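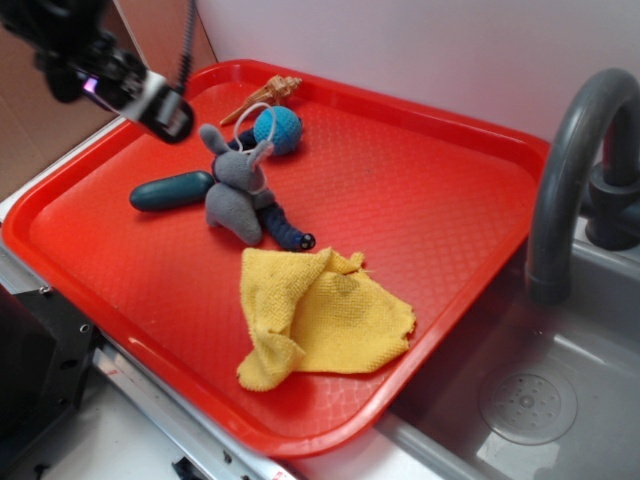 Gripper over the red tray, 11/08/2020. Soft items set, next to the sink.

1/ Starting a thread on the gripper comparison. Two grippers, one arm, same tray, same soft items. Posting as I go through my notes, so the order may jump a little.

2/ The two candidates are the Horngate parallel gripper and the Azevedo with the compliant fingers. The Horngate came with the arm. The Azevedo was bought secondhand by Apolinar Hinojosa, who got it with one spare finger and no manual.

3/ The items are deliberately annoying. Plush toy, knitted ball, yellow towel, a long dark blue knitted tube, a small toy shell. Rigid blocks were done in the spring and both grippers handled those fine, so there was nothing left to learn from them.

4/ Task: pick one named item, lift it clear of the tray, hold it for 7 seconds, put it back. A drop is a fail. Bringing up a second item along with the first is also a fail, logged separately as a "double."

5/ Doubles are the main problem with this set. The tube runs partly under the plush and the ball has a string loop by it. Close on one thing and you can easily have two.

6/ First batch, Horngate, 93 picks. The towel was the best item by a wide margin. There's always a fold standing up somewhere and the fingers only need a bit of it.

7/ The shell was the worst. It's small and it lies low, and the fingertips touch the tray floor before they get around it. The floor has a diamond texture, and on a slow close I could hear the tips clicking over it.

8/ Raised the approach height by 10 mm for the shell and it got worse. Put it back. Leaving that in the notes so I don't try it again in a month.

9/ Swapped to the Azevedo. The bolt pattern is different, so it needs an adapter plate. Tuulikki Hyvönen cut one for me. Budget an afternoon for the swap if you're doing this the first time. I'm down to half an hour.

10/ Azevedo on the plush: clearly better. The fingers wrap a little and you don't need to aim for an ear or a leg. The Horngate wants a limb. If it goes for the body it squeezes, slides up and comes away with nothing.

11/ Azevedo on the towel: slightly worse. The soft fingers push the fold flat before they close. A faster close helps. I don't love running it that fast next to a faucet.

12/ About the sink. The tray sits right beside it and the faucet arches over the basin, so that side is a keep-out zone in the controller. I drew the zone too small on day one and the wrist passed closer to the spout than I wanted. It's wider now.

13/ Somebody will ask why I don't use a table. The project is kitchen counters. A table gives you clean numbers for a table.

14/ Controller. I ran both grippers from the Skalcombe box. Position control is fine. Force limiting is there but the lowest setting is still high for knitted things, and the steps between settings are coarse. I ended up limiting current on the gripper side and ignoring the force page entirely.

15/ One more Skalcombe complaint: it resets the close speed when you change tool profiles. No message. I lost a full batch to that. Check it after every swap.

16/ Camera. Fixed one looking at the counter. It's good enough to score the picks afterward. It has trouble with glare on the glossy tray rim, and the gray plush turns into a blob if I drop the exposure to fix that. I left the exposure alone and put up with the glare.

17/ Cables. Whichever gripper is on, leave more slack than you think at the wrist. The Horngate cable pulled tight on one far-corner reach and the arm faulted. Re-ran that pick.

18/ Total logged cycles on the arm so far, all tasks included: 3,725. The only part I've replaced is a set of finger pads on the Horngate. The towel wears them faster than anything else does.

19/ Where I am now. For soft, bulky things, Azevedo. For cloth, Horngate. For the shell, neither. Apolinar wants to try narrower tips on the Horngate and I think that's the right next step.

20/ The tube is still open. It comes up cleanly if you grab near the end, and it drags the plush with it if you grab higher. That's mostly a question of where to aim, and I don't want to score the grippers on it.

21/ The people at Nalelwood asked for the scoring sheet. I'll share it once I've cleaned up the column names. Doubles and drops are in separate columns, please don't add them together.

22/ Narrow tips go on next. Same tray, same items. Will add to this thread.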